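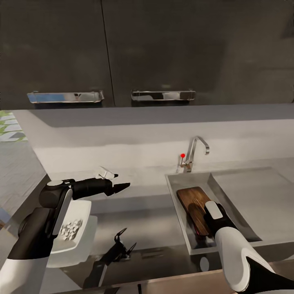
Sim kitchen, right gripper on the cutting board in the sink

plirnulley
Posted February 2019

Okay so I finally got both arms into the sim kitchen! I'm doing this at home before I let Vilmos anywhere near the real pair in our shared shop. My problem is the board. The right arm gets down to it fine, but out of 15 tries I got a clean lift on 3. The rest of the time it slides or the solver freaks out and the board shoots off toward the cabinets. Friction too low?

Skakaren
I'd leave friction alone. What's your timestep? Mine did the same thing all January and halving the step fixed most of it. Also you're coming down on the near end of a long board, so it's going to want to pivot whatever you do.

Oona Aaltonen
Disagree, sorry. I'd move the grasp closer to the middle first and only then mess with the solver. A smaller step makes everything crawl, and if you're on an old desktop like me (fan at 92 percent all evening) you'll hate it.

plirnulley
The rounded end is up by the faucet, so I was scared of hitting the spout if I went in further.

Skakaren
Then tilt the wrist. Still say timestep.

truserar_shop
What's the left arm doing, the dish with the cubes?

plirnulley
That's next, yeah. It's only holding still for now. Tried the middle grasp with Oona's numbers: 12 out of 15! Trying the smaller step tonight, Skakaren, don't gloat yet.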